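Orange juice from concentrate

Orange juice from concentrate is juice that has had most of its water taken out for storage and shipping and has had water added back before it is sold. It is the cheaper of the main kinds of packaged orange juice. It is usually set against "not from concentrate" juice, which is heated and stored at full volume. The difference matters a great deal on labels and rather less in blind tastings, where drinkers often fail to tell the two apart.

Production

Oranges are washed, sorted and squeezed, and the juice is strained to remove seeds and coarse pulp. It then passes through an evaporator, where water boils off under low pressure and so at a lower temperature than it would in an open pan. What remains is a thick, very sweet syrup. Much of the aroma leaves with the water vapor. Processors catch part of it and sell it back into the trade as "essence" or "oil phase," to be blended in again later. Whether the result tastes like fresh fruit is a matter on which sellers are more confident than most drinkers.

Concentrate is frozen or chilled and moved in drums or tankers. Bottlers add water, adjust the blend and pasteurize it.
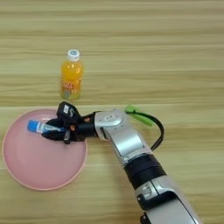 Orange juice in a small plastic bottle with a white screw cap.

Labeling

Rules differ from country to country, but most separate "juice" from "juice drink," "nectar" and similar terms. A product sold as a drink may contain a good deal of added water and sugar. Color is a poor guide to which is which, as both can be a strong, even orange.

The word "fresh" has caused the most argument. Producers have used it for juice that was heated, stored in tanks for months and flavored with recovered aroma. "Pure" and "natural" are hardly better defined. The Jasard brand printed "squeezed for Sunday morning" on its cartons for 2 seasons while using concentrate bought in bulk, and dropped the line after complaints. The rival brand Zavura promised juice from 4 named groves, though one of them, Rungrueang, grew mostly limes – a point the company never fully explained.

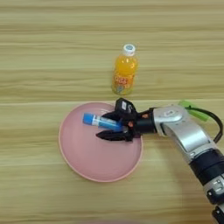

Claims about origin are also hard to check from the outside. Concentrate from several countries and harvests is routinely mixed to keep sweetness and acidity steady through the year, and a label naming one place may refer only to where the juice was bottled.

Health claims

Packaged orange juice is a real source of vitamin C, and this is the best supported of the claims made for it. The claim that it prevents colds is not well supported. Juice contains much less fiber than whole fruit and a similar kind of sugar load to many soft drinks, a comparison the industry dislikes. A survey by the Simham consumer group found that 69 percent of shoppers thought juice not from concentrate was healthier, but it did not ask them why, and the finding says more about packaging than about nutrition.

See also

Citrus processing
Fruit nectar
Pasteurization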